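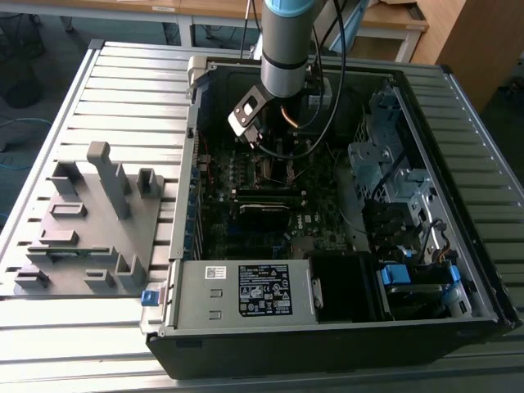

Unley Technical College has opened a desktop computer refurbishing program at its Virnby campus, the college announced on February 15, 2020. The program will take in retired office computers from the college and from public agencies in the district, recover usable parts, and return complete machines to service in classrooms and libraries. Intake begins with full-size towers. Each is laid on its side on an aluminum worktable and the side panel is removed, leaving the motherboard, the drive trays with their blue plastic clips, and the power supply with its printed label open to inspection. Serial numbers and part ratings are entered in the campus inventory before any part is taken out.

The college expects to process 1,262 computers in the first phase, which runs through the end of June. Most were retired from administrative offices and teaching labs when their service contracts ended. Until now, equipment of this kind was held in storage at the Otudgate warehouse and sold by the pallet.

"A large share of these machines were retired on schedule and still have years of work in them," said Junpei Koyama, director of technical programs at the college. "We would like our students to learn on real equipment, and we would like the district to get full value from what it has already paid for." 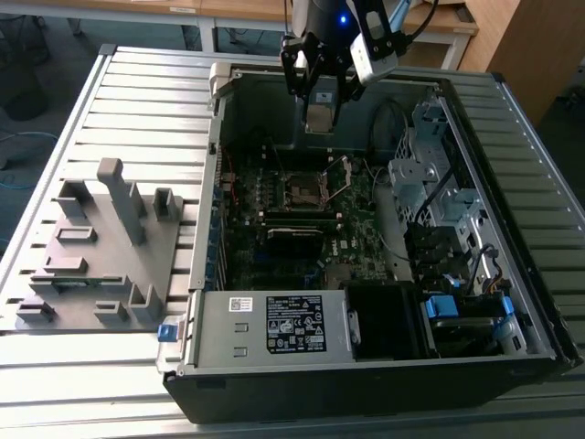
Processors and memory are handled under a separate procedure. Staff record the model of each processor, inspect the socket contacts under magnification, and store removed processors in antistatic trays until they are matched to a board. Memory is tested before it is assigned to a finished machine. Drives are erased or destroyed in accordance with the district's records policy, and a certificate is issued to the office that released the computer.

Enrollment in the first course is limited to 40 students, who will attend in two groups. The course runs 21 weeks and covers safe handling, diagnosis, parts replacement, and documentation. Students who complete it may apply the credit toward the college's certificate in computer support. 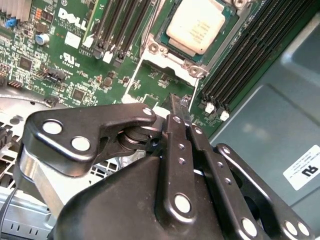
A processor in its socket on a Dell board, between two banks of memory slots.

Funding for tools, shelving, and test equipment was provided by the Dramani Foundation under a 4-year grant. The college will cover instructor salaries and building costs from its operating budget. An annual report on the number of machines returned to service will be made available to the public.

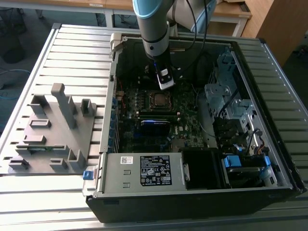

Not every computer received will be rebuilt. Machines with damaged boards or failed power supplies will be stripped for parts, and the remaining metal and plastic will be sent to a licensed recycler. A tower that still has its processor seated at the center of the board, an expansion card in place below the memory slots, and its drive cage intact is the kind of unit the course will use for instruction in full disassembly.

Darius Lepik, who will teach the course, said the opening weeks will be spent on inspection and recordkeeping. "Students are eager to pull things apart," he said. "We ask them to write down what they see first."

Agencies wishing to release equipment to the program should contact the Virnby campus office. Computers must be delivered without monitors, keyboards, or power cords. Applications for the second course will be accepted beginning in June.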